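Subject: Re: [gripper-users] Stimine simulation pack, worth paying for?

The Ullthorpe workshop wrote:

> We are looking at the Stimine pack for our evening group. They have
> the two-finger Bravo arm already, and want to practise grasping in
> simulation before they get time on the real one. The sales page says
> the pack has 1,256 objects and a set of rooms. Has anyone on the list
> used it for more than a demo? We would like to know:
>
> - does it run on an ordinary desktop
> - how good are the objects
> - can you bring in your own
> - is the support any use
>
> The price we were quoted is 2,898 for the year, which is most of
> what we have to spend.

We have had the pack since May, on the same yearly licence, and use it most days with the Bravo model. I will take your points in order.

It runs on an ordinary desktop if you keep the wrist view small. Our machine is four years old with a mid-range graphics card. With one arm and one object it keeps up with real time. With four arms in parallel it drops to something like half speed, and the fans are loud enough that we moved it out of the teaching room. The installer wants an older version of Python than the one you probably have, so give it its own environment.

The objects are mixed. The kitchen ones are decent. The small parts are low in detail, and you can see the flat sides on anything that should be round. For grasping I don't mind this much. The contact shapes are kept separate from what is drawn, and you can swap in finer ones where you need them. The surface patterns are stretched in places and the rooms are plain, though the later update added more floors and walls.

The view we work from most of the time is the one behind the gripper, looking out past the fingers. I saved one from the run I had open this morning.

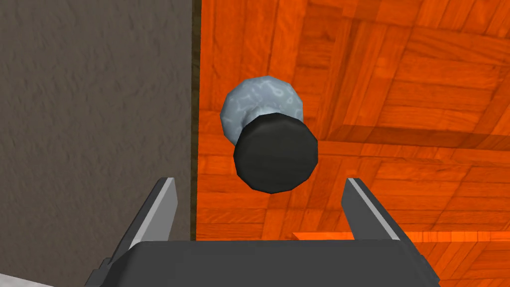
Bravo gripper in the Stimine simulator, fingers open, with the black and marbled test piece between them in view.

Round pieces like that one are a fair test for two fingers. If the approach is slightly off centre the piece turns as the fingers close, and the pack handles the turning better than the free simulator we had before. It is less good at sliding. Friction is set once per object, so a piece made of two materials gets a single value unless you split it into two bodies and join them again. The manual covers that in a paragraph near the back.

You can bring in your own objects. It takes the usual mesh files, but check the scale, as ours came in at 1,000 times the right size until I found the units setting. Mass is not worked out for you. If you leave it blank you get a default, and no warning.

Support is by email. We have written five times and had a proper reply to four, usually by the next afternoon. The one they missed was about logging, and I got round it by writing the log myself. There is a forum, but it is quiet.

On price, I would ask for the teaching rate, which isn't on the sales page. We were offered 1,607 for the year on the grounds that we run classes, with the same objects and one seat fewer. I don't know if Ullthorpe would qualify, but it is worth an email before you pay the full amount.

I would also try Gemby first if you only want pick and place. It is free and has the Bravo arm in it. The object set is much smaller and the contact is poor with thin things, but an evening group could get a term out of it.

If you want our settings file for the gripper, write to me off list and I will send it. It is for the standard fingers, so the force limits will need changing if you have the long ones.

--
You are receiving this because you are subscribed to gripper-users.
To leave the list, send a blank message with "unsubscribe" as the subject.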